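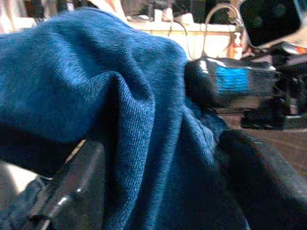

Blue knit fabric with a fine diagonal texture.

Why Knits Twist: Spirality, Shrinkage and the Limits of the Finishing Room

By Bernadette Kasprzak
June

Most people meet spirality without knowing its name. A T-shirt comes out of the third or fourth wash with one side seam drifting toward the navel and the other toward the spine. The wearer blames the dryer. The dryer is involved, but the twist was in the garment before it was sold.

The cause is in the yarn. A single yarn is held together by twist, and twist is stored torque. When the yarn is bent into loops on a circular machine, the torque has nowhere to go, so the cloth sits under tension until something lets it relax. Water does this well. Each loop leans slightly in the direction the yarn wants to unwind, and over the length of a shirt body the lean adds up to a visible angle.

Z-twist yarn pushes the wale lines one way, S-twist yarn the other. The number of feeders on the machine adds a second, smaller angle of its own, because a multi-feed machine lays its courses as a shallow helix. A mill can choose yarn twist and machine rotation so that the two effects partly cancel. Many do, but the feeder angle is fixed by geometry and the yarn angle is not. Change the spinner and the balance is lost.

At Kofler, a contract knitter and finisher outside Tilau, the working rule is to test every new yarn lot before committing it. Reto Ortner runs the finishing room. His test piece is a square of greige jersey, marked along a wale, washed and tumbled dry, conditioned overnight and measured with a protractor. "Five degrees we can live with," he says. "At eight the customer will see it and we will get the cloth back."

Kofler keeps its results in a ledger that began as a paper book. The current version holds 2,061 lots. Of these, 289 failed the first wash test, and Ortner has sorted the failures by cause. High yarn twist leads the list. Slack knitting comes second: a loose structure gives the loop more room to lean, and a tighter one holds it by friction.

Several remedies are available. Two-ply yarn, with the ply twist opposed to the singles twist, comes close to removing the torque. It also costs more and makes a heavier cloth. Alternating S and Z yarns at successive feeders works on plain jersey, although the two yarns must be kept strictly apart in storage, and a single misplaced cone shows up as a faint stripe after dyeing. Steaming the yarn before knitting sets part of the twist. Ortner considers it the best value of the three for cotton, on condition that the cones are left to cool fully before they go on the creel.

Then there is the finishing room itself. A tubular cloth can be slit, opened and run through a stenter, where pins grip both edges and hold the fabric at a set width while it dries. If the cloth is skewed on the pins so that the wales run straight, it leaves the machine looking correct. With a resin finish the correction lasts reasonably well. Without one it is temporary, and the first home wash returns most of the original angle.

Compacting is a separate matter and is often confused with it. A compactor pushes the cloth back on itself lengthwise, so that shrinkage happens in the mill and not in the customer's laundry. It does very little for spirality. Kofler bought a used Ilten compactor and cut its length shrinkage claims by 31 percent in the first year. Claims for twisted seams did not move.

Cutting can hide the problem or make it worse. The cloth should rest after unrolling and before it is cut. Kofler specifies a day, and its largest customer, the shirt maker Jundberg, has settled on some 90 minutes because of table space. Ortner has raised this with them more than once. Cloth cut under tension will relax in the sewing room, and the panels then no longer match their patterns. Operators stretch one edge to meet the other, and the seam is sewn crooked from the start.

For the buyer in a shop, one check is worth the trouble. Fold the shirt down its center front and look at whether the wales run parallel to the side seam. If they already lean on the hanger, washing will not straighten them.

Comments

millhand_ret: Good piece. We ran S/Z for years and the cone mix-ups nearly finished me. Colored cone tips solved most of it.

Dorrit: Does line drying help at all? My husband's shirts all go to the left.

threadcount: @Dorrit It slows things down. Tumbling speeds up the relaxing, but the water does a lot of it too.

P. Lund: You don't mention air-jet yarn, which is a good deal less lively than ring-spun. Harsher hand, though.

Contact the editors | Copyright, all rights reserved | Back to top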